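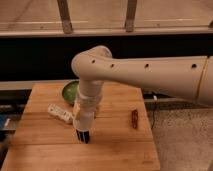
Driltley College Commuter Student Council
Minutes, 26/07/2020

I took the notes this time, so blame me for the spelling! We started a few minutes late, once everyone had found the unmute button. The June minutes were approved with one fix: the shuttle stop is outside Bermúdez Hall, and I'd written the library.

Parking

The parking office sent over its numbers. They sold 1,643 commuter permits last year and they're guessing a lot fewer for fall, with so many classes going online. We talked for ages about whether people should get a partial refund if they only come to campus two days a week (I'm for it, and I said so more than once). The office wants a proposal in writing, so I'll draft one and send it around. The gravel lot behind Grestard Hall stays closed until the drainage work is finished.

Evening shuttle

The last run currently leaves Bermúdez Hall at 9:15, and the evening labs let out at 9:20. Yes, still. We voted to ask for a 9:40 run, 14 in favor and 2 against. The two against would like the money to go to the morning route, and they asked me to put that down, so it's down.
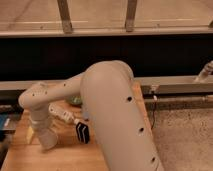

Lockers and lounge

The lounge will open in September with fewer chairs and no microwaves. People were pretty unhappy about the microwaves, me included, and we're going to ask if one could go out in the hallway. Lockers will be assigned by email through Hesoler, the new booking system. I tried it last week and it logged me out 4 times before I got a locker, so please be patient with it and write to the help desk if it does the same to you.

Orientation

Commuter orientation will be on video this year. We need people to talk about the stuff we all wish we'd known, like where to eat a packed lunch when it rains

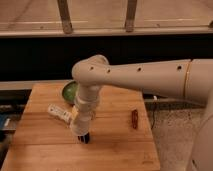
and which entrance is closest to the big lot. I've got a sign-up sheet going, and a couple of minutes of talking is plenty. Transfer students especially, please!

Other business

The bike rack request is still with facilities. The fall book swap is on hold until we hear what the room limits are.

Next meeting is in September, online again, and the link will come by email.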